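Open day at the Sutau linen mill, Nadley

The Sutau mill opens its doors to the public one Friday in August, and this year I went. The bus from Trisberg stops at the bottom of the hill, and from there it is a steep walk up to the gate. Parking is in the field across the road, which was full by ten in the morning.

Tickets are sold at a window in the old weigh house. You get a paper wristband and a time for the tour. Mine was 10:40. The mill has been weaving on this site for 125 years, first for flour sacks and ship canvas, and now mostly for tablecloths, dish towels and upholstery cloth.

The tour starts in the yarn store. The flax is not spun here anymore. It arrives on cones from a spinner in Ong and is kept in a cool room with damp air, as dry flax yarn breaks on the loom. Our guide passed around a length of plain undyed cloth and a length that had been washed many times. The washed one was much softer. She told us to expect the first three washes to take most of the stiffness out, and to iron it damp.

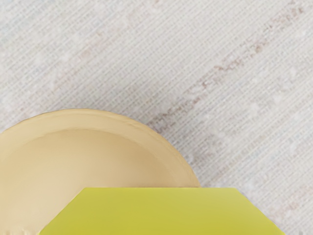

Reader comment: We took the same tour two years ago and I would add that linen shrinks more than people expect. I bought a tablecloth in the shop, washed it hot the first time, and it no longer reached the ends of our table. Buy a size up or ask for the prewashed kind.

After the yarn store comes the warping room. A warp for one of the wide looms has 3000 threads, and every one has to go through its own eye before weaving can start. Most of this is now tied in by knotting the new warp to the end of the old one. When the pattern changes it is still drawn in by hand, and that takes two people most of a day. We were allowed to try it with a hook on a small practice frame. I got four threads through and crossed two of them.

The weaving shed is the loud part. Earplugs are handed out at the door, and you should use them. The floor is marked with lines and the group stays between them. There is little talking in here, so the guide explains everything before you go in and takes questions after you come out.
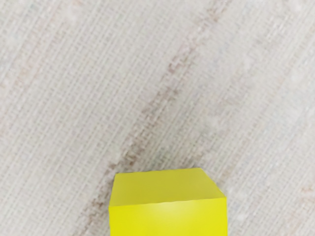
Cloth coming off the looms goes to the mending room, where it is checked over a lit panel. Knots and thick places are marked with chalk and fixed with a needle. I had expected this room to be a small one, but it has the best windows in the building and more staff than the shed. One mender told us a long flaw is easier to repair than a short one, as you can follow the thread. Cloth that can't be mended is sold as seconds.

Lunch was in the canteen. The line was long at noon and short by one. I had potato soup and bread, and the coffee was free with the wristband. There are benches outside by the mill race if the weather holds.
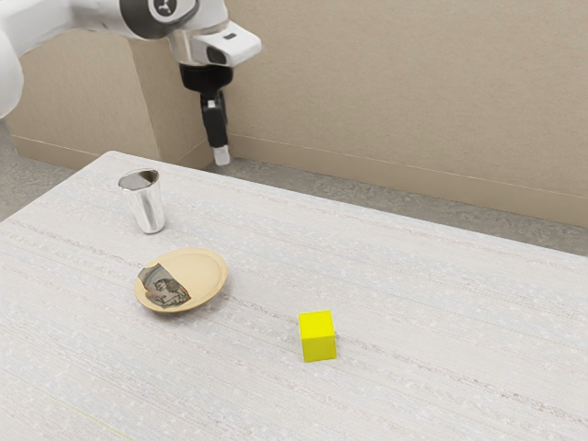 White arm with black gripper, over the table.

In the afternoon there were short talks in the upstairs hall. I went to the one on dyeing. Flax takes color less readily than cotton, and the speaker showed two towels dyed in the same bath, one of each fiber. The linen was clearly lighter. She also spoke about bleaching on grass, which was done in the meadow behind the mill until the river wall was raised. There are 98 steps up to the hall and no elevator, so the talks are out of reach for some visitors. The ground floor is level all the way through.

The shop is the last stop. Seconds are in bins by the door and go quickly. I found a roll end of gray upholstery cloth, enough for two chair seats, and a set of dish towels. Full-price tablecloths are on shelves at the back, sorted by width.
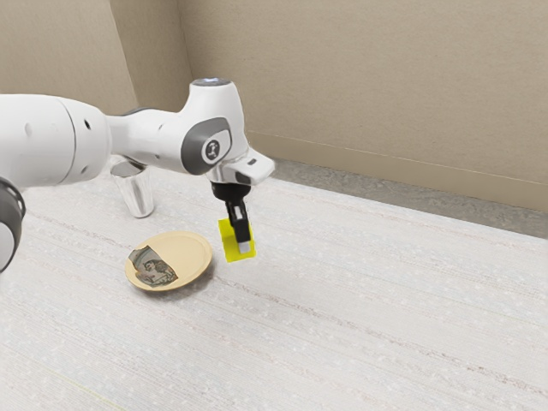

Payment is by card only, and the shop will ship anything too heavy to carry. My roll end was fine on the bus.

The tour lasts 91 minutes by the printed schedule, and ours ended close to that. Children are welcome except in the weaving shed. Closed shoes are required there, and two people in sandals had to wait outside. The last bus back to Trisberg leaves at 5:15 from the stop at the foot of the hill.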